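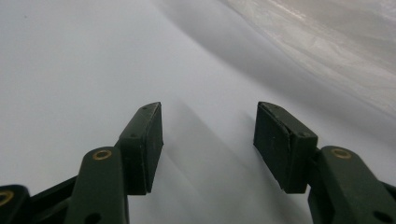 Home | Music business | Archive | About

The Orgate statement for the half year to October arrived last night. It covers 142 tracks and 382 lines of income, and as usual the lines do not match the tracks.

Most of the gap comes from split sheets. Lai-ching Liu and I wrote three songs for the Rarkano record with Dean Pearce, and we agreed on equal shares by email. Dean's publisher registered its share at 50 percent. Ours went in at a third each. The total came to more than 100, so Orgate froze all three songs and paid no one.

Under the Orgate terms, a frozen song stays frozen until every party files the same numbers. There is no partial payment. The money held on ours is $884, less than a lawyer would charge to read the file.

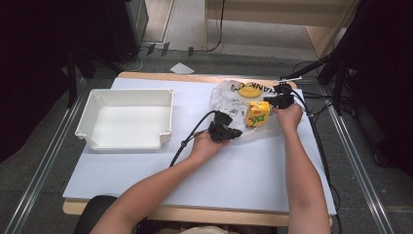 I sent the email thread to Saeed Arabzadeh in their claims office. He asked for a signed sheet, which we never made. We have now signed one, dated 27 March 2024, and Dean's publisher has agreed to refile.

My current practice is to get the sheet signed before the mix is sent out. It lists legal names, writer numbers, publishers and shares to two decimals. The last writer takes the extra 0.01 when the split is by thirds.

Next post: the Wikström sync contract and its renewal clause.

4 comments | 3 shares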